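## 4. Length of stay and choice of lodging among couples

Couples who travelled without children were asked first where they had slept and for how many nights. The Dutstead survey returned 278 usable forms, most of them filled in at the end of the stay. Forms with no answer on lodging type were dropped before the analysis. Stays booked through Trarker were coded apart from those booked with the owner, as the two groups differed in how early they had paid.

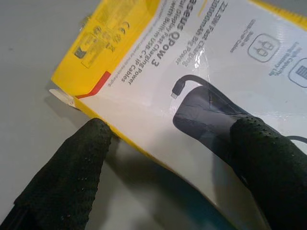
*Reto Lehner and Valter Nogueira*

### 4.1 Cottages and hotels compared

Couples in cottages stayed longer than couples in hotels. The gap held in June and in the winter months, though it was smaller in winter, when several of the Huston hotels sold midweek nights at a lower rate. We had expected price to explain most of the difference. It explained part of it. When couples paying similar nightly rates were set side by side, those in cottages still stayed longer and were more likely to eat at least one meal a day indoors.

Distance from the nearest neighbour mattered less than the owners believed. Cottages that stood 50 metres or less from another house were rated much the same for privacy as those 520 metres away. Shared entrances, shared parking and thin walls came up far more often in the written answers - as did owners who called round without warning.
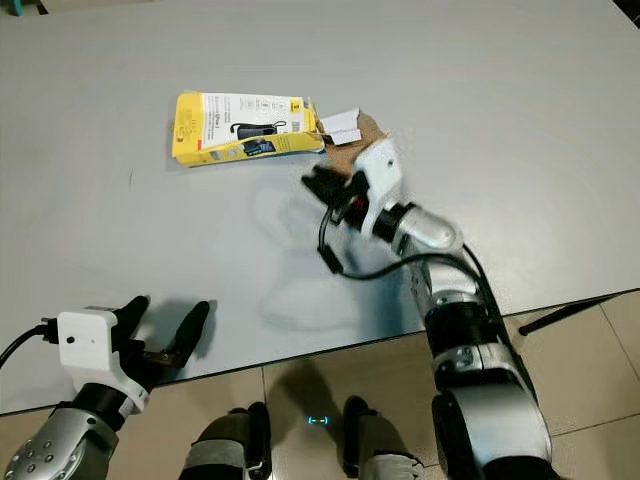

p. 10

Hotel guests used the word "private" in a different way. For them it mostly meant a balcony that could not be seen into, or a table set away from the others at breakfast. Few mentioned the number of other guests. This fits Teixeira's earlier finding that couples judge a hotel by the places where they have to meet people, and it may be why the smaller hotels in our sample did not score better than the larger ones.
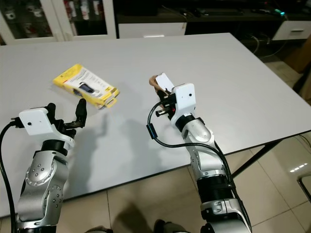
Nogueira argued at this stage that the privacy score should be split in two, one part for sound and one for being seen, and that a single score hid the fact that couples put up with the second more easily than the first. We ran the figures again on that basis. Noise was tied to shorter stays in both kinds of lodging, while being overlooked was tied to shorter stays in cottages only.

### 4.2 Honeymoon stays

Honeymoon couples were a small part of the sample and are reported separately. They booked earlier, paid more per night and were less likely to change their dates. Their privacy scores were close to those of other couples. Several wrote that they had wanted company by the end of the week, and two of the Huston hotels have since moved their shared dinner to later in the stay - a change we were not able to test.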